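May 1, 2025

Finishing notes, tabletop for the Gauthier bench

Got the whole morning on the top and I am so pleased with this timber! I'd half expected to fight it (the last softwood lot from Furville was sticky and full of sap) but the grain is lovely – long fine lines that run across and then fan off in a slow curve, with one that does a soft little wave before it straightens out. I keep going back to look at it.

Moisture reading was fine so I went ahead with sanding. Started at 120, then 180, then 240 by hand with the cork block. Vacuumed between grits and wiped down with a barely damp rag after the 180 to raise the fibres. Knocked them back once it had dried and the feel is beautiful, you want to run your palm along it the whole time.

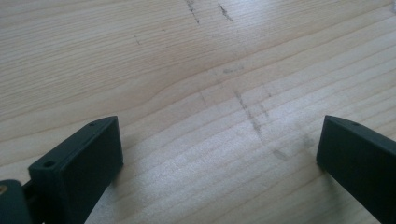
Next question is the finish. Angus Kereama is keen on the Nunel hardwax because it doesn't yellow much, and I'd love to hang on to that pale colour. I'm leaning his way, but the Datberg water-based is quicker to recoat and we've got a 500 mL tin already open. Two test strips of each on offcut 847, one coat and two coats, labelled on the back in pencil.

Top is now trimmed to 1469 x 1066 mm, final. Please don't let anyone take another pass off the long edge!

Still to do: ease the underside edges, plug the clamp dent near the back corner, order more 240 discs (down to the last three). Would be great to have it oiled and on its legs by June.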